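3.2 Seedling growth on the Brisora flight

Brisora carried 398 barley seeds in 13 sealed trays, and we were delighted by how many sprouted in orbit. The trays came from Hamel, where Silviu Tănase had spent two winters testing how water creeps through fine clay when there is no weight to pull it down. His clay mix held up beautifully! Roots spread in every direction during the first days, then began to follow the damp layers.

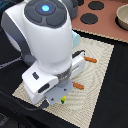 The ground set at Bostanberg grew in the same light and at the same air pressure. We logged 2831 root tip positions across both sets, and the flight roots curved far more often near the tray walls. One tray leaked and was left out of the counts.

Figure 4. Robot gripper above the tabletop. 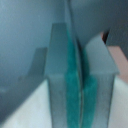 3.3 Water use

Flight trays drank almost 2 litres less than the ground set over the whole run. We plan to repeat the test on Flilness in June, with coarser clay and a slower pump.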